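Notebook, bay 2 - open day with the Doltgate people, May

Setup, runs and things to fix before we do this again.

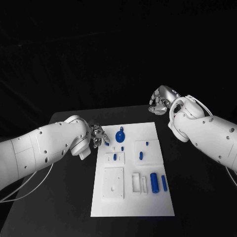
Doltgate sent a group over for the open day. They asked to see the two-arm cell working on the task board, so that is what we ran, with the black cloth up behind the table and the board in its usual spot. Fidelina Rivadeneyra ran the console. I talked and reset parts. Apaza handled the sign-in and brought people through.

Started at 8:15 with power-up and homing. Left arm homed first try. Right arm threw a joint limit warning on the way up, same one as last week, cleared it by jogging the elbow out by hand and homing again. I want this looked at properly. It is a bad thing to have come up with visitors in the room, and it only missed them by half an hour.

Camera calibration was off from where we left it. Someone had moved the head. Redid it with the printed target and saved it as a new file, did not overwrite the old one. Board position retaught after that. Fidelina taught the corners twice and the second set agreed better, so we used the second set.

The program was build 784, the one with the slow approach. We had talked about using the newer build and decided against it the night before. Build 784 is dull to watch but it stops when it should.

Order of the demo:

1. Left hand goes to the small blue piece at the upper left, right hand parked high over the back of the table.
2. Left picks and places, then backs off.
3. Right hand comes in for the parts on its own side.
4. Both arms home, I reset the board by hand.

We had four groups through, each one getting the full sequence and then questions.

Group one, 9:30. Clean run. Approach speed was turned down to where I could talk over it without running out of things to say. Questions were mostly on the hands - how often the fingers need service, whether the small joint pins wear. I said we log it but don't have enough hours on this pair to give a number. That is true and they seemed fine with it.

Group two. Left hand closed on the small piece a little off center and the piece turned in the grip. Placement failed, the arm held and waited for input, Fidelina sent it back. Second attempt went in. One of the visitors said this was the most useful part of the morning because their own line stops on exactly that kind of thing and then needs a person to walk over. Long talk about retry logic. Ran over time.

Group three. Two people from Grilov had joined by then and wanted to see a hand-guided pick instead of the program. We hadn't planned for it. Fidelina put the left arm in teleop and did one pick live, then let one of them try. He got the fingertips down to the part on his third go and then lost it. The board needed a full reset afterward. If we offer this again it should be its own slot with its own set of parts.

Group four. Clean run, short questions, people wanted lunch.

Notes on the board. The white fixtures on the white base are hard to see from where visitors stand. The blue parts are fine. Twice I was asked what the hand was aiming for, and both times the person had not noticed the trough fixtures until I pointed at them. The overhead light makes it worse. I'd like to try the fixtures in gray, or dim the front lamp during demos and check that the vision still holds. Drivoreck printed the current set and can probably do another in a different color, need to ask what the wait is.

Cables. The white cable under the left arm hangs in a loop down to the table. It has not snagged, but one of the Doltgate techs asked about it straight away and I had no good answer. Need clips, or a sleeve along the forearm. Same question applies to the right arm where the cable goes over the joint. Check for slack at full reach before clipping anything.

Controller log shows one protective stop, 11:05, left arm, during the teleop session. Force threshold was exceeded pushing down onto the board. No damage that I can find. I checked the fingertips and the base and ran the open/close cycle test afterward, 200 cycles, no errors.

To do:
- right arm joint limit warning on homing (me)
- mark the camera head position so we can tell if it moves (Apaza)
- cable clips, both arms
- ask Drivoreck for a quote on gray fixtures
- send Doltgate the retry flowchart they asked for, Fidelina has the current version
- spare set of blue parts for visitor use

Shut down 1:40. Arms parked, brakes on, backdrop left up for tomorrow's session.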